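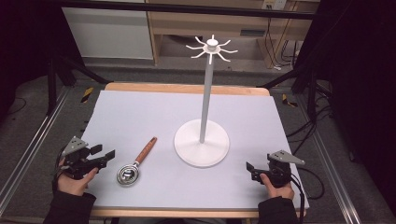

**drawerless_kit:** Eight hooks is too many for anyone who cooks in one pan, and I say that as a person who cooks in one pan.

**marrowfat** (OP): Noted. I own more than one pan. I also own a ladle, a slotted spoon and a masher that have been jamming the same drawer since August, so a utensil stand it is. Question for the thread: does it live next to the stove or on the table?

**Kilby_kitchens:** Stove. You want the ladle where the soup is.

**tinlid:** Table. Next to the stove everything gets a coat of grease, and then you're washing things you haven't used. I had mine 2 feet from the burner and the hooks went the color of weak tea.

**Kilby_kitchens:** Have you considered cleaning it

**tinlid:** Have you considered a lid

**marrowfat** (OP): Moving on. My worry is tipping. Tall pole, hooks all around the top, everything hung up high.
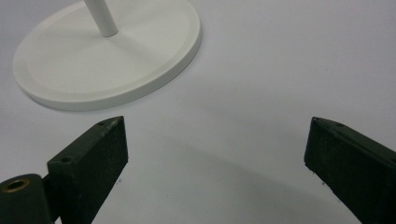

*The base, which has to do all the work.*

**oldspatula:** Load opposite sides. Ladle on one hook, something of the same weight straight across from it. I've had a Traten stand for years and it has gone over twice, both times with all the steel on one side. Both times at 6 a.m., too.

**drawerless_kit:** Or use a crock. 55 cents at a yard sale, holds 19 spoons, has never fallen over.

**oldspatula:** And you have to pull out 18 of them to get the one you want.

**tinlid:** Siding with the crock for wooden handles, sorry. Half of mine have no hole to hang from. I drilled one and split it right up to the collar.

**marrowfat** (OP): So the plan is stand on the table, metal stuff hung in pairs, crock for anything that won't hang. Which means I now need a crock.

**Kilby_kitchens:** Still say stove.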